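Ticket 3596: pedestrian crossing counter, Mokitz Road junction
Component: Justier signal controller, push-button input
Priority: 4
Opened by: Zuleica Lopes

Fault as reported: the push button on the north side registers a press, the WAIT lamp lights, and the green man does not come up until the second cycle. People give up and cross against traffic. South side is normal. The controller log shows code 1752 (demand dropped) at each missed call. 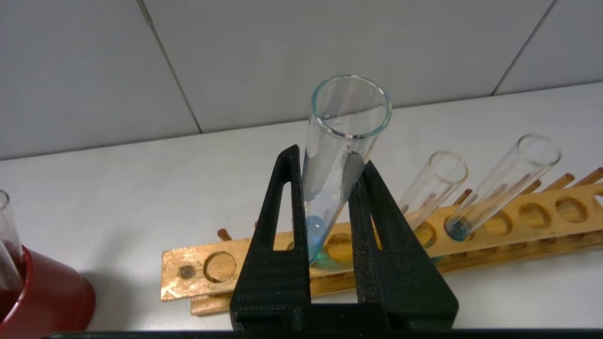

Test tube held between the two gripper fingers.

Checked so far: button wiring to the pole cabinet, good. Lamp feed, good. Swapped the north and south input cards; the fault stayed on the north side, so the card is cleared. Firmware matches the rest of the Lokbridge corridor.

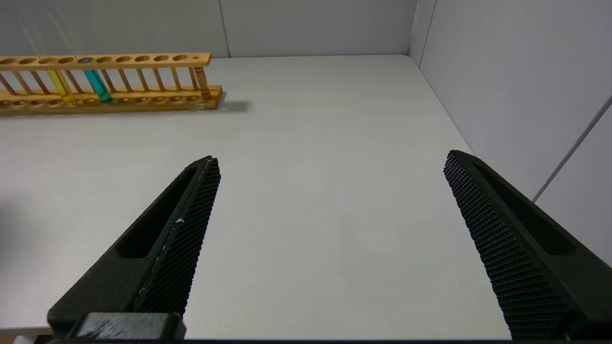 Timing check

Demand latch on the north input is set to 15 seconds. South is set to hold until served. The main road green can run well past 15 seconds in the evening plan, so a press early in the green expires before the crossing stage is reached. The lamp runs off a separate latch and stays lit.

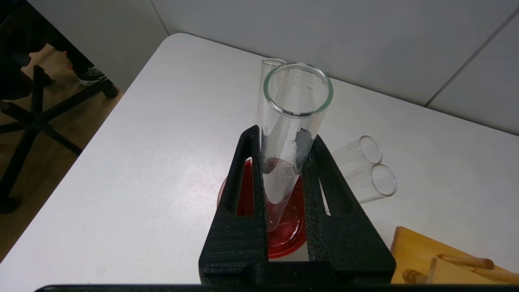
Emiliano Bravo: Does it also fail off peak? The short plan at Woo Street had the same latch value and we had no complaints from there until the evening plan was loaded.

Off peak it serves first time in all but long greens. Same cause. North latch changed to hold until served, plan reloaded at 14:20, controller restarted. Code 1752 has not come back in the log up to the time of writing. 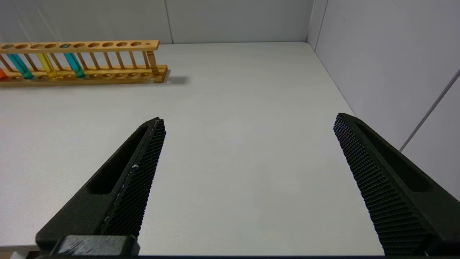

Zuleica Lopes: Please leave this open over the evening peak. I would also like the lamp tied to the demand latch, as a lit WAIT with no call behind it is the part that sends people into the road.

Agreed. Lamp change raised as a separate item. Status: monitoring.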